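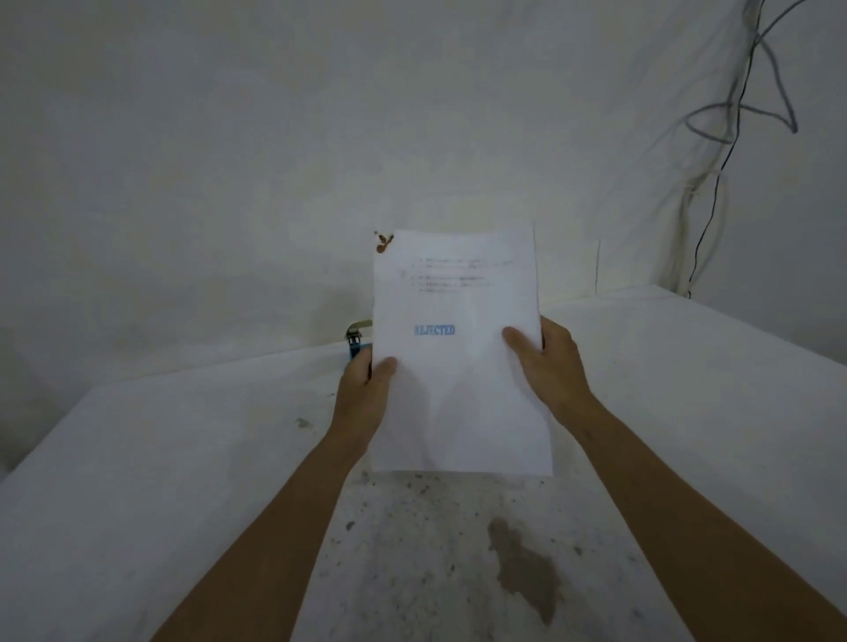

A sheet stamped REJECTED, up for inspection by hand.

Paperwork and Other Chores: Frequently Asked Questions
Kostiuk Automation Help Pages
Updated 9 December 2022

Can a robot do my filing yet?
Some of it. If every sheet is flat, clean and the same size, a machine will happily feed, scan and stack until the power goes out. Your office has never produced such a sheet. Paper bows when you hold it up, and a gripper has to cope with that while keeping the print facing a camera.

Could it read a stamp like the one on this page?
A bold blue REJECTED in block capitals, yes, even a bit smudged. The faint lines near the top are another matter. Our reader would return something, and we'd advise against acting on it.

What about stains?
The reddish-brown splotch in the corner would be flagged as a possible signature. We're working on it.

How did the last trial go?
At the Nelach depot we ran 642 sheets through the Takadis arm. It picked up two at once on 167 occasions and was very pleased with itself each time. A person licking their thumb remains the standard to beat, and we have no plans for a robot tongue.

Will it wipe down the bench as well?
It will wipe. Whether it wipes the dirty part depends on the colour of the bench and what you call dirt. Loose grit it manages. An old stain that has soaked into a pale surface gets the same 22 passes as everything else, and then the arm reports the job finished.

Can it fold laundry?
Towels, slowly. Fitted sheets, no — but how's your own record?

Does the Taltel mobile base handle cables?
Keep them off the floor, please. Dangling ones are invisible to it below a certain thickness, and it has a talent for finding them.

So who should buy one?
Shops with one dull, repeatable job and somebody nearby to hit the stop button. If your day is made up of odd jobs, keep the staff and buy them a decent kettle.

When is the next software release?
January. The release notes say "improved handling of curled paper", as they did last time.

My application for a demo unit came back rejected. Why?
Check the bench dimensions on your form first. A human looked at it, if that helps.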